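Resetting a Wipe-Down Cell Between Runs
by Tegan Trevaskis
Updated 2026-04-06

I look after the Flondach arm that wipes desks in our test office, and I love this job more than is reasonable. The arm learns from people cleaning desks by hand, then it tries the same thing itself, and whether it does well depends a lot on how the cell was left by the last person. A good reset takes me half a coffee. A sloppy one can cost you the whole afternoon (ask me about May).

What you need

Microfiber cloths with a hem, a trigger spray bottle, a clear tray to stand it in, the stain mix, a hex key for the wrist cover, and the Husto tablet that talks to the controller.

1. Park the arm

Send it to the home pose from the tablet, wait for the brakes to click, then press the stop button. Do both! The home pose on its own leaves the motors live, and you're about to lean right over the desk.

2. Clean the pads

Wipe the two finger pads with a barely damp cloth. Cleaner residue makes them slick, and then the arm drops its cloth halfway through a pass. If a pad has gone shiny, swap it. Ours had done 1329 grips when Stavros Georgiou finally talked me into changing them, and I should have listened at 880.

3. Check the wrist cover

Four screws, finger tight plus a quarter turn. Look for spray creeping in under the seal - it always starts at the bottom edge.

4. Lay the stain

Pour a little of the mix near the middle of the desk, swirl it, and let it dry all the way. You want curvy edges and rings, the kind a real spill leaves. Stand the spray bottle in its tray on the right and keep everything else off the surface.

5. Do the hand demo

Fold the cloth into a flat bundle and hold it with both hands over the stain before you start wiping. Keep your sleeves rolled up so the cuffs don't drag. Go slowly, slower than feels natural, and turn the cloth to a clean face when the first one loads up.

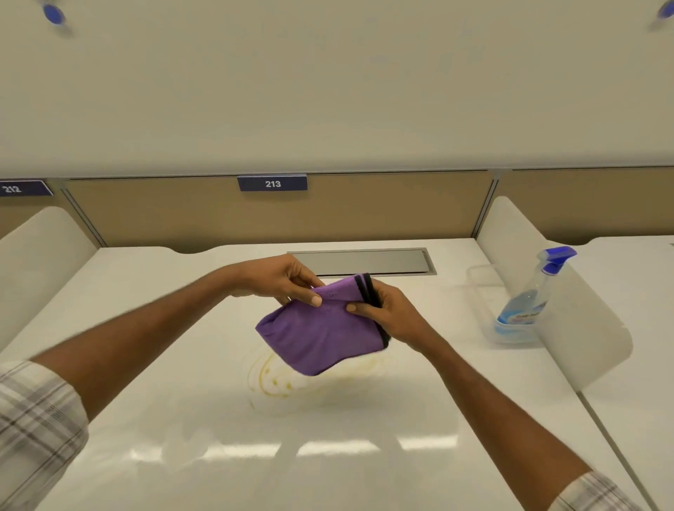
6. Run the arm

Release the stop, load program 207 and set the speed to low for the first pass. Stay within reach of the button. If the wipe leaves a stripe down one side, the pressure is uneven and you need to redo the zero with the fingers open and empty. When the first pass looks good, bring it up to normal speed and enjoy the show!

7. Write it up

Note the pad change, the program and anything odd in the cell log. Zoriana Ostapchuk reads every line and will come find you if the pad box is blank.

If it still drops the cloth

Check the fold first. A bundle that's too thick won't seat between the pads, and one that's too thin slides out. After that, look at the air line behind the base, where ours likes to kink. I've fixed more "broken grippers" by straightening that hose than by any other method.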